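Small drawer organizers: worth it?
Started by Mamani351

Bought the yellow one with the carrying handle in November and I love it (buttons, mostly!). The middle drawer does come forward a long way, though. 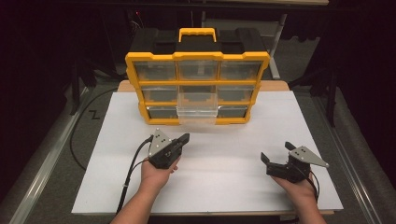
Re: Small drawer organizers
Kovora50 wrote:
I'd skip it, sorry. Clear fronts look messy to me.

Peiyu Zou wrote:
Oh, I disagree! I like it on a plain white top, where dropped beads

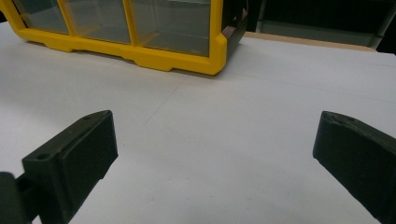
are so easy to spot, and I've had mine four years now.
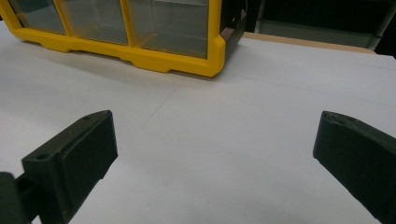 Yellow organizer, clear drawers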